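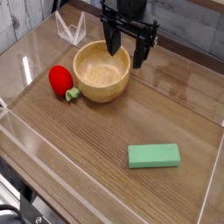 *Plush strawberry and wooden bowl*

Hi Marlene,

April report for the Jeswood community kitchen grant! You asked me to keep it short and I've failed at that every month so far, so get a coffee first.

## Where we are

The Tuesday-style evening class we tried last fall is gone for good, and the two afternoon groups have taken its place. We had 66 people signed up at the start of the month and 69 by the end. Most of the new ones came through the Drolberg library, where Wiebke Buschmann put our flyer next to the checkout desk (she says the seed-swap people are furious about losing the spot, but they've got the window now, so I think we're fine).

The beginners have finished soups and moved on to bread. I was nervous about bread. It's slow, it gets flour into everything, and you need people to come back the next day if you want to do a proper overnight dough. We went with a quick flatbread for the first session and saved the long dough for the second, and that worked a lot better than the plan I sent you in the winter. Please ignore that plan!

The preserving group is smaller and a bit more serious. They did rhubarb jam, then onion relish, then a second rhubarb jam after a long argument over ginger. Ludger Wiegand led all three and has asked to do pickles next. I said yes before he finished the sentence.

## Money

We've spent 46 percent of this year's grant, a little under what we'd planned for this point. The big item was the second oven. Claeys delivered it in one piece, then we found out the outlet behind the counter was the wrong kind, and the electrician couldn't come for nine days. His bill is on the repairs line, and I moved the leftover cleaning money over to cover it. Receipts are in the folder.

Ingredients are costing more than I budgeted, mainly butter and eggs. Inport gives us the better price on flour if we order by the pallet, but we don't have anywhere dry to put a pallet, so I've kept the smaller orders going for now. 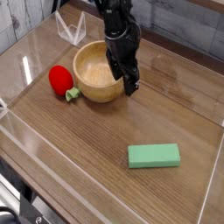

**Will the summer course still go ahead if the rent goes up in June?**

The summer course is paid for through August under the current lease, so a June increase would only touch the fall budget. I'll send you new fall numbers as soon as the landlord writes back.

## What didn't go well

The sign-up sheet. We're still on paper, and two families were left off the list and turned up to a full room. Pascal Brandes found them places at the back counter and they stayed, but I felt awful. He's setting up an online form and it should be ready before the next intake.

Also, the dishwasher. I don't want to talk about the dishwasher.

## Next month

- Pickles with Ludger, 5 sessions
- Online form up and tested
- Arne Pfeiffer's knife skills afternoon, moved from March
- Draft of the recipe booklet to you for comments

On the booklet: I'd love to print it with the metric and cup measures side by side, even if it adds a few pages. Tell me if that's a problem for the printing line and I'll cut the introduction, it's too long anyway.

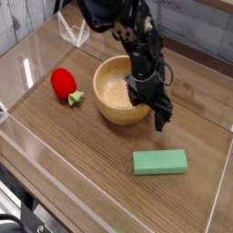
*Red strawberry on its side, left of the bowl*

I'm in the office until 4 most afternoons if it's easier to call. And thank you for getting the second payment through so fast, it meant I could order jars before the price changed.

Talk soon!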